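Destero Folding Notes - README

What is in here

Notes on folding clothes on a bed or another soft surface, kept as a plain table with one row per attempt. The table has 687 rows. After I threw out duplicates and rows with no garment type filled in, 634 were left, and those are in the file called clean. The full set is there too if you don't trust my pruning. I wouldn't, without looking.

Why bother

Most folding advice assumes a hard, flat table. I have read a fair amount of it, including the Plaltberg guide that everyone passes along, and I doubt many of those authors fold on a table at home. People fold on the bed. A sheet creases under the clothes, and a thick blue garment with a few layers in it doesn't lie down the way a thin shirt does.
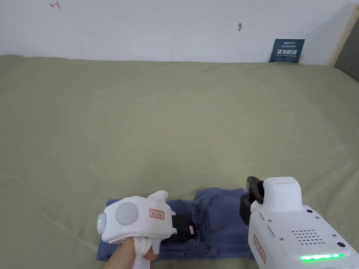 The Plaltberg method says to fold in thirds, press, and turn. Fine for T-shirts. With heavier cloth the middle third bunches up, and pressing harder mostly pushes the bunch somewhere else. I marked those rows "bunched" and did not try to grade how bad it was. An earlier version had a five-point neatness score and I couldn't give the same pile the same score 2 times running, so the column is gone.

Columns

garment - type, in everyday words
weight - light, medium, heavy, judged by hand
surface - bed, sofa, table, floor
method - Plaltberg, Khalaf, or none
result - flat, bunched, gave up
remarks - free text, often blank

"Khalaf" means folding lengthwise first and then rolling the last section over. It is supposed to work on anything. I have 18 rows of it on heavy cloth and wouldn't claim much from that.
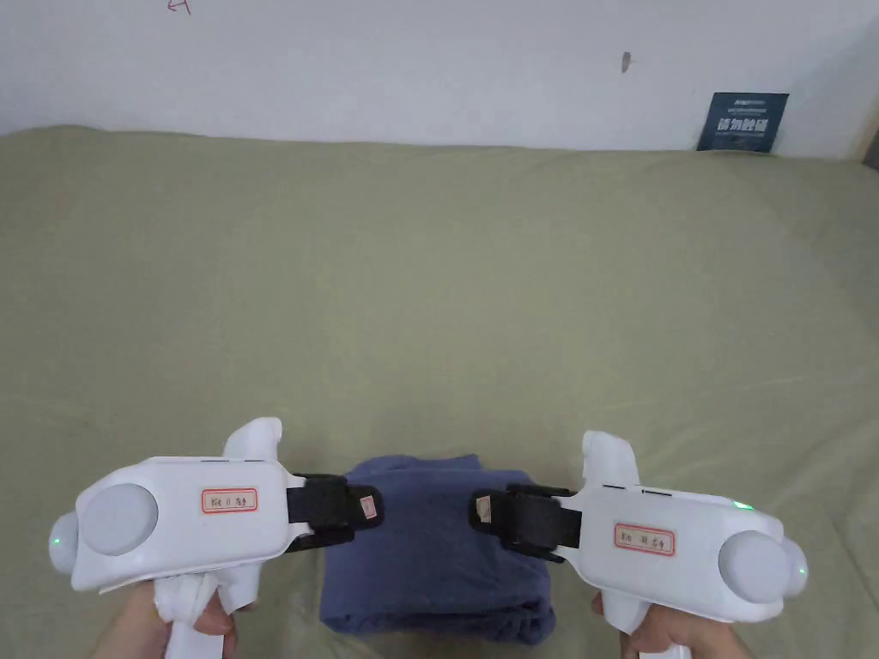 Sheet color is not recorded. Somebody asked for it, on the theory that a blue edge is easier to line up against a pale green background than against a dark one. Maybe. I'd want to see it tested before adding a column.

Known problems

"Sofa" and "bed" got mixed up in the early rows, mostly where a sofa had a sheet over it.
Denim and denim-like cloth share one label.
"Gave up" depends a lot on the time of day. Rows from after 9 p.m. should be read with that in mind.

Use

Do what you like with it. If you load it in Graltus, set the remarks column to text first or the blanks turn into zeros. Corrections are welcome if they come with a row number.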